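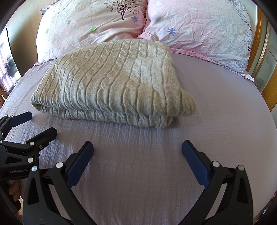 Brenum is a small laundry and mending service for holiday lets. Two of us to start with, six now, plus a van that mostly works. We wash, dry, press, mend, bring it back. Sheets, towels, pillowcases, the heavy stuff too – a beige cable knit like the one on the bed needs a cool wash and has to dry flat, folded after, never hung. Takes longer. We charge a bit more for it, sorry.

Where we are

Unit 4, Gornov Yard, round the back of the old Cattaneo bakery. Parking is tight before 9am when the bread vans are in. Ring the bell twice, the dryers are loud.

How it works

Bags out by 10 in the morning, back with you in two days. Changeover weeks in August can be slower, we'll tell you if so. Please label the bags with the name of the property, we've had some mix-ups. Stains – put a note in. Red wine and fake tan especialy.

Mending

Hems, buttons, pulled threads, small holes. No zips at the moment. Anything past saving we send back with a tag on so you can decide.

Who we work for

Mostly cottages and flats along the front, a couple of guest houses, and Zikon Lettings since last October. Room for a few more from spring. Prices are on the other page, will update them soon as we get chance.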